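Water hardness and the test kitchen: results from the Tiris building

Members have asked for a plain account of the water hardness work at the Tiris building, where the shared test kitchen draws from the same main as the offices upstairs. The short version is that the supply is harder than the older plumbing schedule allowed for, and that the softener settings have been changed.

Hardness is the concentration of dissolved calcium and magnesium, reported as milligrams of calcium carbonate per litre. When hard water is heated, dissolved bicarbonate breaks down and calcium carbonate comes out of solution as scale. The effect is strongest on heating elements and at points where water evaporates, such as tap aerators and the spray arms of dishwashers. Glassware shows it early as a grey film. Soap also performs poorly, as part of the dose is consumed in forming curd before any cleaning occurs. 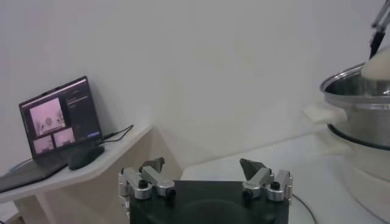 Two-finger gripper, black body with silver aluminum links.

Samples were drawn at three points: the incoming main, the outlet of the softener and the cold tap at the far bench. Each point was flushed before sampling and the bottles were filled to the brim to limit gas exchange. Titration was done with EDTA at a buffered pH of 10, using the usual indicator, which turns from wine red to blue at the end point. The main returned 483 mg/L. The softener outlet was much lower immediately after regeneration, then climbed steadily well before the next scheduled cycle, a pattern that points to exhausted resin capacity and not to a leaking bypass valve.

The bypass was checked regardless. Liesl Gisler isolated the softener, opened the drain line and found no flow past the valve seat. The brine tank held enough salt, though a crust had formed above the water line and was broken up by hand. The Skaltis controller was still regenerating on a fixed timer set when the kitchen had fewer users. It logged 1671 litres between cycles in the heaviest period, more than the resin bed can treat at the measured hardness.

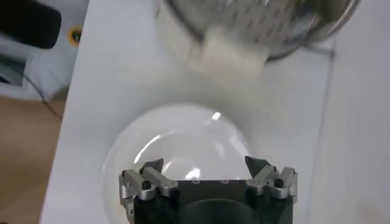
The controller has now been moved to metered regeneration, so a cycle begins once a set volume has passed. The set point includes a reserve to cover the hours before the overnight cycle can start. Salt use will rise accordingly, and the storeroom order with Polimex has been adjusted. Members should not change the hardness value on the front panel, as the volume set point is calculated from it.

Scale already present will not be removed by softened water in any useful time. Kettles and urns can be descaled with a 5 per cent citric acid solution, warmed but not boiled, then rinsed twice. Do not use acid on the natural stone counter or on aluminum trays – both will etch. Dishwasher rinse aid should be turned down one step at a time until glasses dry without streaks.

The unsoftened drinking tap beside the door remains connected directly to the main. Hardness at this level is mostly a matter of taste and scale, and softened water carries added sodium, so the tap will stay as it is. The Tomić filter on that line reduces chlorine and sediment only; its cartridge is due for replacement in July.

A second round of samples will be taken from the same points once the metered setting has been through several cycles. Results will be posted on the board near the softener cupboard.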